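Plestberg to open its handling hall for a day of robot demonstrations

Vurodow, 23 June 2022 - Plestberg will open its handling hall to customers, suppliers and local colleges in September. Visitors will see robot cells sorting and picking household goods under normal working settings, and can speak to the engineers who set them up.

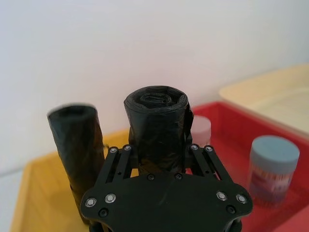
What will be shown

The main demonstration is a sorting cell built around a single arm with a two-finger gripper. It works between coloured plastic trays and handles everyday items such as rolls of black plastic bags and small lidded containers. Items are placed by hand before each run, and the cell is given no fixed positions for them.

Rolls of bags are a useful test item. The film is thin and glossy, the outer layer shifts under pressure, and a roll that is gripped too hard loses its shape. The fingers close on the roll while it stands upright, lift it clear of the tray rim and set it down in the tray chosen by the operator. Grip force is limited in software and can be changed between runs.

"Black film on a dark gripper is hard for a camera to separate, and we would like people to see how the system copes with that at working speed," said Leif Mikkelsen, head of automation at Plestberg. "If a pick fails, the run is not restarted. The cell tries again, and visitors can follow the attempt on the screen."

The test set for the cell holds 562 different items. A selection will be run in each session, and visitors may ask for particular items to be added.

Second cell and software

A second cell will run Distetura, the planning software written by Plestberg for mixed trays. Jae-hoon Jang, who leads the software group, will give a short talk on how grasp points are chosen and on how new items are entered. The talk will be repeated after lunch.

Zuleica Fontes will be available throughout the day for questions on guarding, risk assessment and floor layout. Drawings of both cells can be viewed on site but may not be copied.

Sessions and booking

There will be 3 sessions, each lasting 90 minutes. The hall covers 700 square metres and part of it will stay in production, so numbers in each session are limited. Places must be booked in advance. College groups should send one booking for the whole group, with the name of the member of staff in charge.

Flat closed shoes are required. Safety glasses are issued at the door. Photography is allowed in the demonstration area only.

The date and session times will be sent to registered visitors and posted on the Plestberg website.

About Plestberg

Plestberg designs and builds handling cells for warehouses and packing lines. It is part of the Snorradóttir group and has its offices and handling hall in Vurodow.

Press contact: Villads Overgaard, Plestberg, Vurodow
Bookings: Gunnlaugur Fogh, visitor desk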